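News > Newsletter > April issue

Articles | Workshops | Back issues | Contact

What people type into your search box

Most small business websites have a search box, and most owners have never looked at what goes into it. The software nearly always keeps a record. In Plovanura it is under Reports, then Site Search. In other systems you may need to switch it on first and wait a few weeks before there is anything worth reading.

We did this for Mancuso, a family firm that sells shelving, hooks and storage fittings by post. Their site had 786 searches over the winter quarter. Of those, 231 returned no results at all. The owners assumed people were asking for things they didn't stock. When Fulvio Gatti went through the list, most of the failed searches were for products that were in the warehouse and on the site under another name.

Customers typed "wire basket" and the catalogue said "mesh carrier". They typed "coat pegs" and the catalogue said "garment hook rail". The supplier's names had been copied across when the site was built and had stayed there.

The fix took Fulvio two afternoons. He sorted the failed searches by how often each one came up and took the top 40. For each he did one of three jobs:

- changed the product title to the words customers use
- added the customers' words to the description and left the title alone
- set up a redirect from the search term to the right category page

Only 11 of the 40 were for goods Mancuso doesn't sell. Those went to the buyer, who has since ordered two of them.

A few practical points if you want to try it on your own site. Take out your own staff's searches before you start counting. Group misspellings with the correct word, and look at plurals, which some search tools still treat as a different term. Leave product codes alone, as trade customers rely on them. Keep a copy of the old titles in a spreadsheet in case you need to go back.

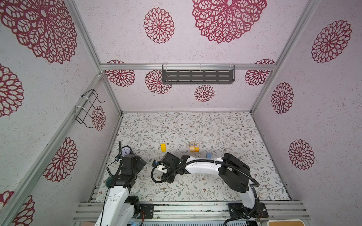
Photo: Minarard

You should also check the page visitors land on when nothing is found. On many sites it is one line of text and a blank space. Put your phone number on it, with links to your main categories and a second search box. Mancuso's now lists its six busiest categories, and the enquiry form is at the bottom.

Titles changed in this way can take a while to show up in Google, so don't judge the work on outside traffic in the first few weeks. Look at the failed searches again after a month and see whether the same terms are still there.

Fulvio is running a short workshop on site search reports at the Kernis building in May. Bring a laptop and your login details. Places can be booked by replying to this newsletter.

Contact us | Unsubscribe | © 2023 Minarard | Back to top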